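Two Nights in Mumudholm: How Visitors on a Small Budget Spend Their Time
Project report by Maite Alcaraz and Anselmo Echevarría, December 21, 2022 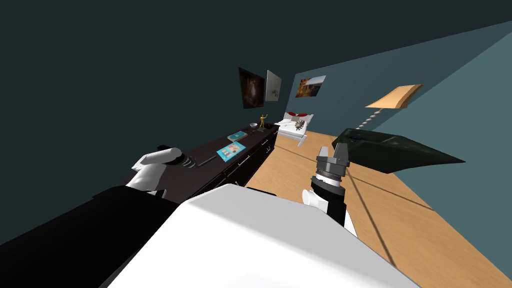 The aim of our project was to learn what short-stay visitors do in a town which is not famous. Mumudholm has one museum, a harbour and a ferry to Stondberg, and most guidebooks give it half a page. We stayed there for five days in February and asked guests at two hostels to fill in a short questionnaire.

We received 53 answers. The most common reason for coming was the ferry - people missed the last one, or they preferred to sleep before the crossing. Only a few had planned to see the town itself. Of all the guests, 31 visited the museum, mostly in the afternoon when entrance is cheaper.

Food was the biggest expense after the bed. Many guests told us that they bought bread and soup at the Postma bakery and ate in the hostel kitchen. Yvette Lévesque, our tutor, advised us to ask also about internet, and this was useful. Several guests had chosen their café only for this reason.

Our weak point is the season. In February the harbour walk is icy and the boat trips do not run, so the answers would be different in summer. We also had the questionnaire only in English and Spanish, and two guests gave it back empty. These two are not included in the results.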